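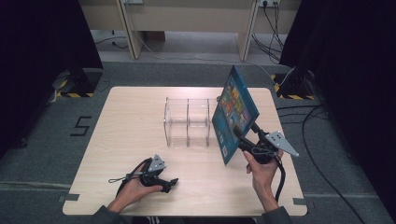 When I asked Grażyna Krajewska how many books she has at home, she laughed at me and then went off to find the notebook. There really is a notebook! "206," she read out, running a finger down the last page, "and that's only the children's ones. The grown-up books I gave up on."

Grażyna ran the reading corner at the Kubiak school library for years, and these days she helps parents sort out their kids' shelves. I'd wanted to talk to her since our own picture book pile slid off the windowsill in the night (for the second time) and scared the dog half to death. She told me to come over, bring a few of the worst offenders and not to buy anything first.

I had bought something first, of course. One of those clear acrylic holders, the open kind with upright dividers. I put it on her table and waited to be told off.

"No, this is good," she said, turning it around. "You can see through it. A child doesn't read spines. Spines are for librarians. With a clear one they see a bit of the cover and they know exactly which book it is."

So what goes in it? I'd assumed everything, in size order, and she pulled a face at that. Her rule is that the holder on the table is for the books being read this week, and the rest can live wherever they like. Thin paperbacks share a slot, big hardcovers get one each, and you always leave one slot with nothing in it.

"If every slot is full, a small child can get a book out but can't get it back in," she said. "Then it goes on the floor and you say he is messy. He isn't messy, he has no room."

I felt a bit got at there, I'll admit. My son is four and I have said the word messy a lot.

Her friend Zuzanna Borkowska turned up halfway through with a poppy seed cake and some strong opinions. Zuzanna sorts by color. Grażyna thinks sorting by color is a crime – they have clearly had this argument before and enjoy it very much.

"My granddaughter can't read yet," Zuzanna said. "She asks for the blue one. So I want to know where the blue ones are."

"And when you have 50 blue ones?"

"Then I have a very happy granddaughter."

We ate the cake. I asked about bookends (Grażyna likes heavy ones or none at all), about labels (fine, low down on the cover, never over the picture) and about books with torn pages, which she keeps in a separate box and mends in July when it's too hot to do anything else. She uses plain paper tape and says the shiny sort goes yellow.

Then I wanted to know about giving books away, because that's the bit I can't do. She was quiet for a moment. "I ask if anyone would miss it at bedtime. If I would miss it, that counts too." She has kept a falling-apart book about a hedgehog on those grounds since her daughter was a baby, and her daughter is a dentist now.

Putting a book in the holder takes more care than I'd given it, by the way. She has kids lower it in with the bottom edge first, so the corners don't catch on the dividers. I tried it at home that evening and he did eight in a row and then wanted them all out again.

The empty slot lasted until breakfast. There's a toy tractor in it now.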